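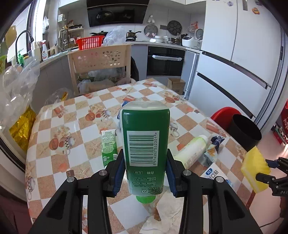
Table station, two hand-held grippers in use, kitchen behind.

Turnelar – pre-purchase inspection checklist, hand-held grippers and table station
Completed by: Inês Arruda
Date: 1/18/22
Site: kitchen station
Purpose: decide what to buy, what to repair and what to leave until the April budget

Marks used: OK, Attention, Fail, N/A. Comments go under the line they belong to. Anything marked Attention needs a cost or a decision in Part 5.

Part 1. Grippers

1.1 Arms free of cracks, bends and sharp edges – OK
Checked by hand along the cut-outs as well as the outer edges. No burrs.

1.2 Screws at the upper joints present and tight – Attention
All present. Two on the first unit took a quarter turn. Same finding as last time, so thread lock should go on the order. It costs very little and we keep leaving it off.

1.3 Finger pads seated and not worn – Attention
Blue pads on the first gripper hold a squeeze bottle well, including upside down by the body. One pad has started to lift at a corner when pulled with a fingernail. Usable for now. We have no spares in the drawer.

1.4 Opening and closing smooth through full travel – OK
Both units. The second is slightly stiffer but within what we accept.

1.5 Soft items held without damage – OK
Sponge held and released ten times. No tearing.

1.6 Pinch points marked – Fail
No marking on either unit. Stickers would do. New users put a thumb inside the arm more often than you would expect.

1.7 Weight acceptable for a full session – Attention
Fine for 30 minutes. After that two people reported sore wrists. Either a wrist strap or a shorter session. The strap is quoted in Part 5, the shorter session is free.

Part 2. Table and objects

2.1 Table steady under load – OK

2.2 Surface suitable – Attention
The checked cloth can slide if an item is dragged. Clips wanted on all sides. I would keep the cloth itself, as plain tops are already covered at the other station.

2.3 Caps and lids closed before handling – OK
Squeeze bottle, hand cream tube and the rest tried with a firm press. Caps held. Repeat this check at the start of every session.

2.4 Bottles lying on their sides checked for leaks – OK

2.5 Used tissues and empty wrappers cleared – Attention
A stained tissue and a crumpled wrapper were on the table. If they are meant to be objects for the task, put them on the object list and use clean ones. If not, bin them. A lidded bin at the station is a small cost.

2.6 Object list matches objects on table – Fail
The list is from the previous set-up. Needs rewriting before anything else is bought, otherwise we will pay for duplicates again.

Part 3. Room

3.1 Walkway clear – Attention
Small cardboard box on the floor in front of the oven. Move it. Anyone stepping back from the counter while watching the gripper will find it with a heel.

3.2 Chairs and stools usable or out of the way – Attention
The beige chair at the far end is taken up with plastic bags. Clear it or store it elsewhere. The red stool should be pushed in when not wanted.

3.3 Loose bags kept away from heat – OK
None on the hob. Bags near the window to stay on that side of the room. Reminder added to the opening routine.

3.4 Hob and oven off and confirmed by the session lead – OK
Confirmed before start. Pots may stay on the stove if they are empty and cold.

3.5 Spray bottles labelled – N/A
Left to the general cleaning check, which covers the whole kitchen.

3.6 Charging point away from the sink – Attention
There is no fixed place for charging. People use whichever socket is free. A wall shelf with its own socket on the opposite side would settle it. Needs an electrician, so it should be priced as a job and not as a part.

Part 4. Questions for suppliers

4.1 Are finger pads sold on their own, or only with the arm? Radonjić sells them separately. Oltora had not replied when this was filled in.

4.2 Minimum order? Radonjić: 36 pads. That is more than we need this year, but pads keep if stored flat and out of the sun.

4.3 Warranty on moving joints? Radonjić: 18 months, hand-held use only. Ask for this in writing.

4.4 Can the Faltport case take two units with pads fitted? Not confirmed. Do not order the case until somebody has measured it.

Part 5. Costs and decisions

Buy now
Finger pads, one minimum order
Thread lock, one bottle
Pinch point stickers, one sheet
Tablecloth clips
Lidded bin
Upper limit for this group is 100 pounds excluding pads. Pads go on the spare parts line.

Hold until April
Wrist straps – try one borrowed strap first
Wall shelf and socket – two quotes needed
Third gripper – see comment

Comment on the third gripper: the request is for a spare so that work does not stop when one is being repaired. I agree in principle, but both units passed on travel and grip, and the faults found are small ones. New pads and tightened joints should come first. If either unit fails 1.3 or 1.4 at the next check, the request moves up to Buy now.

No cost, do before next session
Rewrite object list
Clear chair and floor
Replace or bin tissue and wrapper
Tighten and recheck joint screws on both units

Result: station may be used, with the no-cost items done first.
Signed: I. Arruda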